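Gripper bench rules, photo page

Put together fast for the new people on the Keva bench, will tidy later. Updated March 8, 2021. Replaces the January sheet, bin that one if it's still taped up by your station.

Rules cover the hand-held grippers only. Arm rules are on the Ackah page. Paper cups are the standard object for now, so most of what follows is cups. 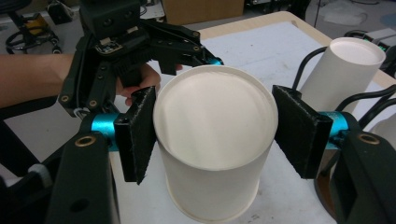
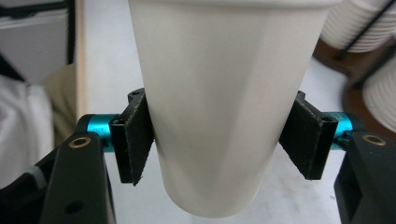

White paper cup between the felt pads, both pictures.

Grip
Pads on opposite sides, same height. Close until the cup holds, then stop. Paper walls give before you feel it. If a cup keeps a dent after you let go, it's out of the set, don't flip it round and use the good side.

Felt
Check it before every session. A bit of fuzz is fine. Loose strands longer than the pad is thick, trim them. Bare patch, swap the pad. Always swap both, left and right, never one. Spares in the Jevemix drawer, write down what you took.

Pivots and bushings
Wipe, no oil. Oil gets on the felt and then on evrything. If a finger feels stiff, tag the tool and put it on the repair shelf. No fixing it yourself between takes.

Hands
Fingers on the grip, never in the linkage. Sleeves up past the wrist. Rings off. If two people are working the same table, one person calls the start and the same person calls the stop.

Cables
Off the table edge, out of the way of elbows. If you have to lift a cable to reach an object, stop and re-route first. Applies halfway thru a take too.

Table
Cover sheet flat before the first take. Smudges ok, tears not ok. Don't swap the sheet in the middle of a batch, the background has to stay the same start to finish.

Takes
Max 70 per person per session, then a break. Yes, even if it's going well. Bad takes get marked bad and kept. Do NOT delete. We had 2,366 takes in the last Gokau batch and nearly 70 had no mark at all, good or bad, so all of those had to be watched again by hand. Mark it right after you stop, before you pick up the next cup.

Drops
Cup hits the floor, it goes in recycling. Tool hits the floor, session over for that tool, camera needs a re-check before it goes out again. Tell someone even if it looks fine.

Sign off
2 signatures on the session sheet, yours and whoever shared the table. Worked alone, get Joyce Obura to sign.

Questions or a rule that doesn't make sense, also Joyce. Section on lids still to come, waiting on the new pads.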